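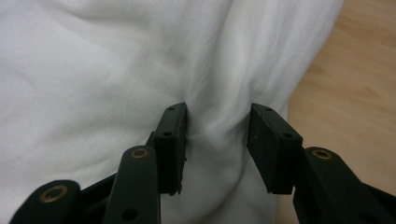 **Osden bedding, part two**

The Osden set is finally up for download: 2 duvets, one canopy bed and a rug I made at 2 a.m. and refuse to discuss. Ihor Ivanyshyn tested all of it in his game and reports that his Sims now sleep through house fires.

Kiều Huỳnh asked for more recolors of the Shen curtains. There are 181 already, Kiều. Fine, I'll do a mint.

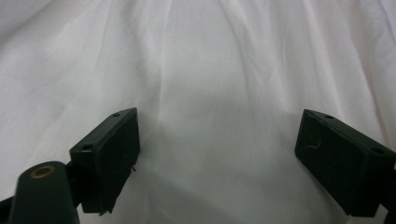
*White cloth, softly creased.*

If your duvet shows up flashing red, you're missing the mesh. Grab it from the Brerkach page and clear your cache. Lamps are next, probably in November, depending on how the shades behave.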